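Ticket 363: Sightings export drops the last rows of a trip list
Product: Duter field log (phone app)
Status: Open, waiting on me

First post
Hi all! I'm back from a June birding trip to the Bovell marshes and my trip list won't come out whole. The app shows 110 records, but the file it makes stops at 40. The warblers are all there, the waders are all gone (typical, the waders were the good bit). Phone is up to date, plenty of space left, and I've signed out and back in.

Update, 7:15 am
Thanks for the quick answer. I tried the export on wifi instead of mobile data and got the same 40 rows. Then I split the trip by site. Vivham reservoir comes out fine, and so does the Stojanovska hide. Bovell is the one that breaks, so I'm guessing it's something in one of my entries.

Update, lunchtime
Found something! Row 41 is a greenshank where I'd typed a note with a line break in it, plus a little arrow symbol for flight direction. I took both out and exported again. Now I get 106 rows, so we're nearly there, with four still missing. I've looked through the rest of my notes and can't see any more arrows, but I did paste in a few comments from my old spreadsheet, so maybe there's something hidden in those.

Attachments (2)
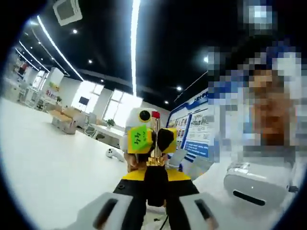
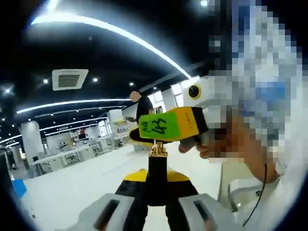
Still to try
1. Retype the pasted comments by hand, starting with the black-tailed godwits.
2. Export as plain text and see if the count changes.
3. Send you the backup file if neither works. Could you tell me where the app keeps it? I looked under Settings and only found the map downloads.

I'll leave the app installed as it is until I hear from you, as I don't want to lose the originals.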